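Power strip

A power strip (also power board in Australia and power bar in Canada) is a block of electrical outlets joined to a flexible cord, by which several appliances may be supplied from a single wall outlet. Present-day strips commonly carry USB ports beside the mains outlets, so that telephones, tablets and other small devices can be charged without a separate adaptor. The strip is usually kept with a group of associated goods: chargers, charging cables, portable computers and the box in which the smaller pieces are stored.

Terminology

The name varies by region. "Power board" is the everyday term in Australia and New Zealand, while "power bar" is general in Canada. "Extension block" and "multi-outlet lead" appear in older catalogues. A strip with a single outlet at the end of its cord is properly an extension cord and is outside the subject of this article. 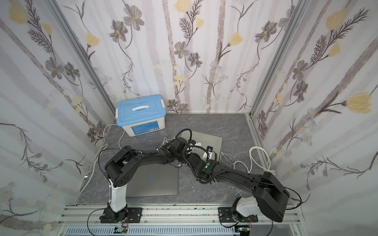
Arrangement on a desk or floor follows the position of the devices to be charged. The strip is generally placed within reach of the user, with the computers on either side and the cords led outward so that they do not cross. Two closed laptops may share one strip between them, as with the white strip and its small black plug shown with a gray laptop and a gray laptop or tablet, and surplus cable is left to curl at the sides or returned to a lidded box at the back. The household survey compiled by Athina Sarantis found that 21 of 170 homes kept a box solely for chargers and cords. The remainder used a kitchen drawer, a desk drawer or a shelf.

Construction

The body is usually a two-part moulded shell. Inside it, metal bars run the length of the strip and make contact with the pins of each plug. The cord enters at one end through a flexible sleeve. Outlets may be set in a single line, in a double line, or turned at an angle so that a bulky charger does not cover its neighbour.

White and black were for many years the only common colours. Coloured shells came later and were sold as matching pieces for the desk or bedroom. The Jonico range, described by Radymyr Ostapchuk in his catalogue of small household electrical goods, offered 18 shell colours, of which 10 were pastel shades. Bakalis produced a shorter series in dark tones with contrasting outlet faces.

Surroundings

Strips intended for permanent use are often chosen with the room in mind, or placed where they will not be noticed. Against a patterned wall, particularly a floral paper of the older striped kind, a plain shell and plain cords are usually preferred. Hard floors and stone-patterned surfaces make loose cable more conspicuous than carpet does, and some owners fix the cord along the skirting board.

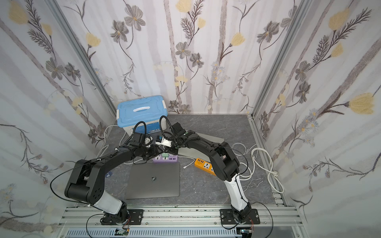

Outlets and USB ports

The mains outlets and the USB ports serve different purposes. The outlets deliver current at the voltage of the wall supply. The USB ports are fed by a small converter inside the shell, and the output of that converter is shared among the ports. A device attached to a fully occupied strip may therefore charge more slowly than it would alone.

Ports are placed along one edge or at one end, and are frequently given a coloured insert to distinguish them from other openings. A model designation is commonly printed beside them – "S204" appears in this position on a purple strip with blue ports and white outlet panels. Plug-in chargers continue to be used on strips that have ports of their own, in many cases because the owner already possesses the charger. A mint-green charger plug with a white cable is fitted to the same strip.

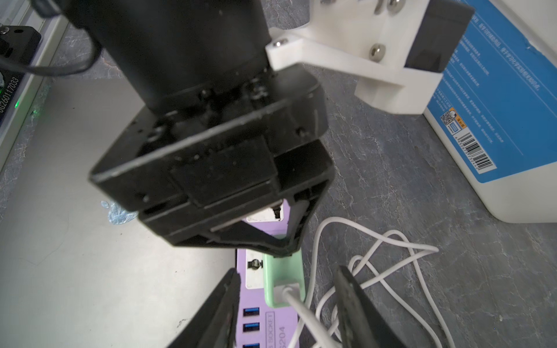 Chargers and double adaptors

A USB charger is a plug with one or more ports in its face or base. The double form has two ports and is the type most often left in place when other plugs are removed. The Brelta double charger was made in a narrow body to suit closely spaced outlets; the Bivis had a square body and needed a clear space on one side. Cables are either fixed to the charger or detachable, the detachable form being now the more usual.

Storage

Strips are stored flat, with the cord gathered in wide loops. Tight winding around the body strains the cord at the point of entry. A rigid plastic box with a latched lid is suitable for chargers and short cables, and a label on the front face assists in finding the contents. Laptops awaiting use are closed and laid flat, clear of the plugs, whose corners can mark a metal lid.

Safety

A strip should not be connected to another strip. The total load must remain within the rating marked on the body, and heaters, kettles and other appliances of high demand should be connected directly to the wall. Cords should not run beneath rugs. A strip with a cracked shell, a loose outlet or a damaged cord should be withdrawn from use. Cleaning is carried out with a dry cloth after the strip has been unplugged.

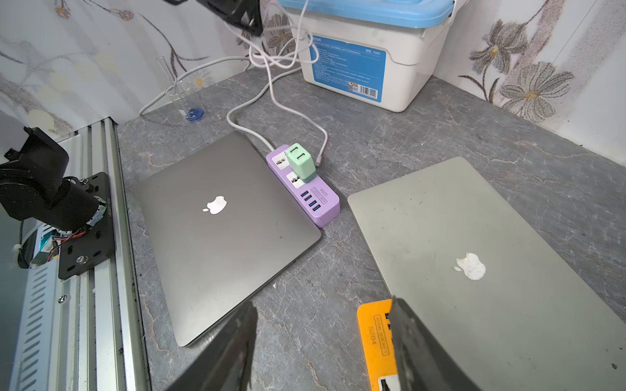 Department of Domestic Objects – Household Electrical Section
Entry revised 5/2/26

Coloured strips are catalogued by the section under shell colour, then by number of outlets, then by number of ports. Where strips of the same designation exist in more than one colour, as with the lavender and orange examples labelled "S204", each colour receives its own record. Chargers are entered separately, even when found plugged into a strip.

See also: Extension cord; Double adaptor; Cable tidy; Storage box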